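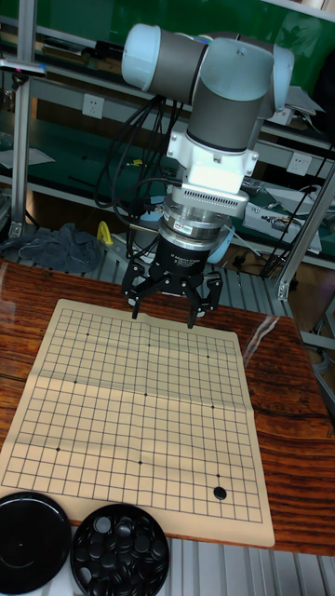
Week 5: Reading a Food Survey

Topic: how favorite-snack polls are put together. Our case is the Skunmont summer pie poll, run in July.

Sample: 62 shoppers at one grocery store. 28 picked cherry, 20 picked peach, and the rest picked something else.

Points to note
- Cherry led, but with less than half the votes.
- Shoppers could only choose from a printed list.
- One store does not stand for a whole town.

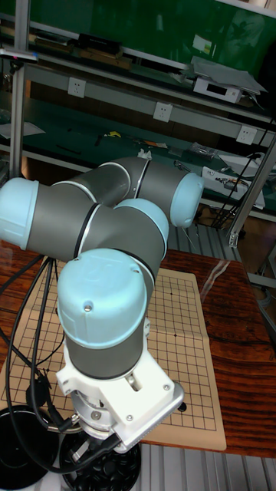 Robot arm with light blue joint caps.

For next class, write one page on how you would reword the pie question. Bring two copies.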